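Drallholm Toy and Bits Library: Your Questions Answered

What can I borrow?
Nearly everything on the shelves! We have more than 900 things to lend at the moment, mostly toys, dressing-up bits and craft supplies, plus a growing corner of puzzles. If you can carry it home on the bus, you can probably borrow it.

How long can I keep things?
Three weeks, and you can renew once by phone or at the desk. Dinosaurs are in huge demand during the school holidays, so please bring those back on time if you can.

Do you take donations?
Yes please, we love them! Bring them in on a Wednesday, any time after 10 in the morning. Small plastic toys, sunglasses, stationery and clean containers are all welcome. We can't take anything with a mains plug, or soft toys without a label.

What happens to odds and ends that don't belong to a set? 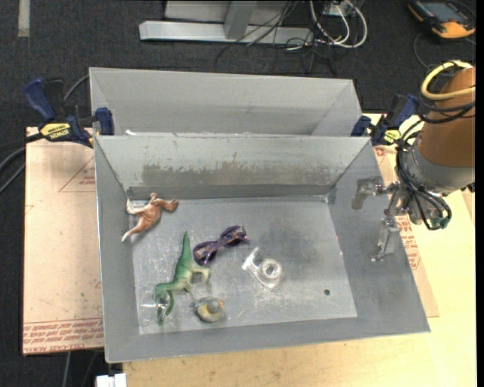 Mixed bins are my favourite part of the whole library. Every loose item gets sorted by what a child might do with it, so a set never has to match. Two dinosaurs, one green and one tan-brown, are a story already, and purple sunglasses go straight on our dressing-up list. A tape dispenser belongs with the craft things, and a clear plastic cup makes a brilliant cave, pond or rocket. Once sorted, everything goes into a Monisel drawstring bag with a card listing what's inside.

Are the toys cleaned?
Every time they come back. Hard plastic gets warm soapy water and a good long dry on the rack, and we wipe sunglasses with a soft cloth. Please don't put our toys in the dishwasher, as the thinner plastic goes wobbly.

We've lost a piece. Are we in trouble?
Not at all! Tell us at the desk and we'll change the card. We keep 73 spare wheels in a biscuit tin and have a lovely time matching them up.

Can schools and playgroups join?
They can, and Wellov Nursery and the Soomro Centre already have. Group members can take up to 200 items a term. Ask for the green form, and let us know if you have a theme in mind, because we really enjoy putting those bags together.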